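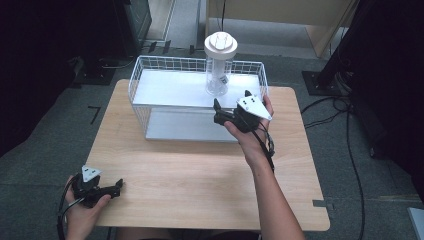 Club build thread: two-handed pick and place with hand-held grippers

zustside_robo wrote:
OK so our club finally has a project worth posting! We're the after-school robotics group at Clumdale and this spring we're teaching an arm setup to tidy a small table. Instead of driving the arms around with joysticks we record the moves by hand, one black gripper in each hand, with the dotted marker plates on top so the tracking can follow them. You just... do the chore, and the software gets the path. It's so much fun. I've done more tidying for this club than I have at home in my whole life.

Right now the task is the white wire basket with the clear round container standing in it. Right gripper goes for the front corner of the basket, left one waits low by the table corner until it's needed. Our goal is 400 good recordings before we train anything. Has anybody done a two-handed task like this with a school team? I want to hear everything.

pinwheel_gus wrote:
Love this!! We did a one-handed version last year (cups into a bin) and 400 was plenty for us, but one hand is a lot easier. What are you using for tracking?

zustside_robo wrote:
Lauritsen kit, the older one, with the triangle plates. It loses the left plate if you roll your wrist too far in. Otherwise it's been solid.

tall_order wrote:
I'm going to disagree with the plan a little. With the container standing up on that top shelf you've got two problems in one: moving the basket, and keeping a tall thing from going over. I'd take the container out, get the basket working alone, and put it back in later. We burned most of a semester on a combined task and the kids couldn't tell which half was failing.

zustside_robo wrote:
I get that, and our mentor said the same thing. But the team voted and they really want the container in. It's the part they find interesting! If the basket alone works, everyone shrugs. If it works with the tall container on board, that's a demo.

tall_order wrote:
Sure, but a demo that works one time in five is a rough afternoon at an open house. Ask me how I know.

mabel2bits wrote:
Can I vote for something in the middle? Record both. Do a batch with the container and a batch without and train on all of it. We use Clovby for sorting our runs and you can tag each one, so pulling out a subset takes a minute.

Also, cables. Your right one loops up by the wrist and I'd fix that before you go any further. We had a loop like that snag on a tray handle and the recording looked fine until you played it back and the hand did this weird little hop. We run ours up the sleeve now and clip it at the elbow.

zustside_robo wrote:
Ooh the sleeve thing is smart. Left one hangs off the side of the table and that hasn't bothered us, but the right one does feel like it tugs.

pinwheel_gus wrote:
Tape marks on the floor, yes! We skipped that our first year and the table drifted toward the door a bit every meeting. Do you check it before each session or only when somebody bumps it?

zustside_robo wrote:
Before each session, plus whenever there's a loud noise, haha.

nightbus wrote:
Going the other way from everyone: 400 sounds low to me for two hands. Our team ended up with some 3,000 short ones, and the first part of the pile hardly did a thing for us.

tall_order wrote:
That's a college team though, right? An after-school club can't do 3,000. I'd take 400 clean ones with the basket moved to different spots over a giant pile of the same move.

nightbus wrote:
Fair, we had paid students and a whole summer. And yes on moving the basket. Turn it too - ours only ever faced one way and the policy got completely lost at a slight angle.

zustside_robo wrote:
This is so helpful, thank you all! Going to bring the mixed batch idea to the team. We have 99 recorded so far, all with the container in, so I'm thinking the next bunch is basket only with a different angle each time. Then we switch back.

mabel2bits wrote:
Good plan. Swap who's holding the grippers, too. Short arms and long arms reach for that back edge really differently.

zustside_robo wrote:
Our shortest member has been asking for a turn since day one, so that settles it. Will post playback in April!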